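Grirkitz packing room: progress report for August
Prepared for the Kramer fund

Work covered by this report

The grant pays for changes to the way loose bars are held and sorted before packing. Since the last report we have finished the changes to the large bins, started the new color sorting, and run the first full month of orders through the room. The shelving by the loading door is still outstanding and is covered further down.

Bins

We looked at two kinds of bin in the spring and kept the grey metal ones with sloping sides. The small bars slide toward the middle and can be reached without leaning over the rim. The flat-bottomed bins we used before let bars collect in the corners, and at the end of a shift someone had to sweep them out by hand. Those bins have gone to the Zerker site, which wanted them for scrap film and cardboard.

The inside walls mark easily. We asked Grudilard for a price on recoating and decided against it for this year. The marks do not come off on the bars, and the money is better spent on shelving. We will look again if the surface starts to flake.

Red and green bars

Both colors now go into the same bin and are separated when they are picked. Before June they were kept apart from the start, which took up twice the floor space and left one bin standing half full whenever orders ran heavy on one color. Mixing them was the change most people in the room had doubts about. The red and green are easy to tell apart under the existing lights, and we have not had to buy new ones.

We keep the bin low during the day. When bars are piled deep they lock together and the ones underneath get scratched. With a thin layer each one can be lifted by itself. Refills are smaller and come more often, which has meant more trips from the store.
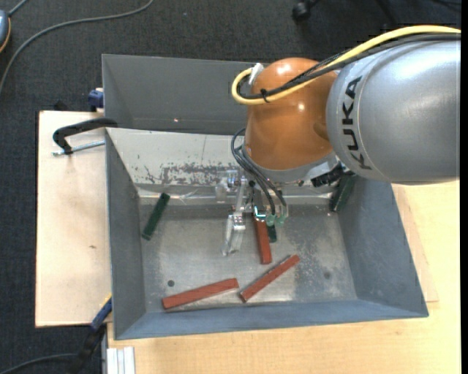
Sreekumar Rao asked whether the thin layer is worth the extra trips, and whether a deeper fill could be tried on the afternoon orders, when the store is short of people. His view is that a few scratched bars cost less than an hour of walking. It is a fair point and we have agreed to test it in the next period. Scratched bars will be set aside and weighed at 4 p.m. so that both ways of filling can be compared.

Orders and returns

The room sent out 61 orders in the month. Three came back, all because of a wrong color mix. Two of these were packed in the first week, before the color list had been moved to the top of the order sheet. The third was a mistake in the order as it was typed in.

Changing over from one order to the next now takes about 15 minutes. We had hoped to do better than that. Most of the time goes on finding the right cartons — the bins themselves are ready well before the cartons are.

Shelving

The carton shelves were due in July and have not arrived. The supplier has confirmed the order but not a delivery date. Until they come, cartons are stacked on pallets by the loading door and have to be moved whenever a truck is unloaded. The wall has been cleared and the brackets are up.

Budget

We have spent 44 percent of the grant. The shelving is the largest item left and will be paid on delivery. No change to the total is requested.

Next period

Deeper fill test on afternoon orders. Shelving installed, if delivered. New order sheet printed with the color list at the top, to replace the taped-on version now in use. A decision on whether the second packing room should get the same bins will be put to Kramer with the next report.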